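ok Darnico hub is in the kitchen as of last night. thread bc three of you asked

1/ what it is – a puck that runs your lights, plugs, thermostat. Talks to Salazar bulbs out of the box. Does not talk to my old Trumside plugs, even tho the store page says it does

2/ setup. app wanted a new account, then a code by email, then another code. 11 minutes before I got a menu

3/ voice stuff: fine up close. From the hallway it hears "lamp" as "ramp" every single time. Anselmo Escobar has the same one and says move it off the fridge. moved it. still ramp

4/ routines are good tho!! lights down at 11, heat down after, front plug off. took me two tries. on the old Duritska hub I gave up in July

5/ price. I paid 53, Nilton Condori got his for 40 with a bulb bundle. check the bundles first

6/ one gripe – status light. bright white, all night, no setting for it. tape works

7/ update came in while I was typing this. It rebooted and forgot teh bedroom group. so redo that I guess

8/ battery sensor that ships with it said 91 percent on day one. Will watch that, the Duritska ones dropped fast

9/ desk pics
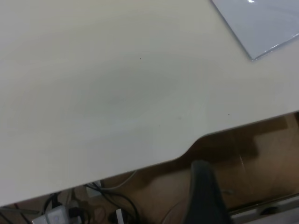
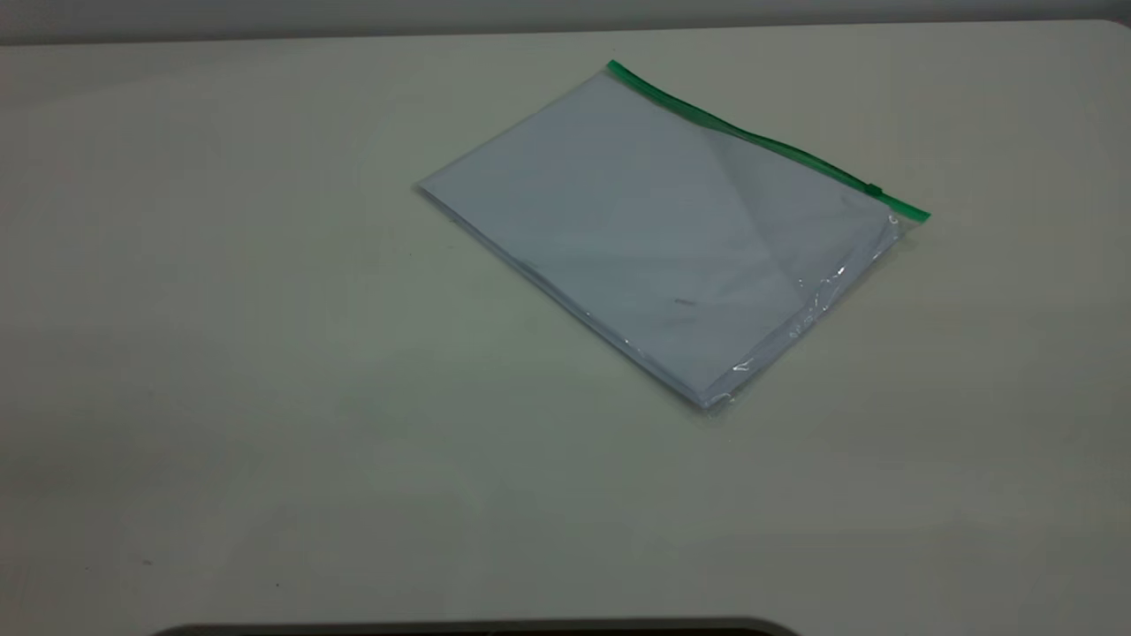

QUICK ANSWERS bc replies are piling up

– no, no ethernet port. wifi only
– yes it works with the wifi down, but only lights. no voice, no schedules
– guest access is in the app under Home, then People. they need thier own login
– Trumside support told me a plug fix is coming, wouldn't give a date
– returning it? no. keeping it for the routines

more when I've redone the bedroom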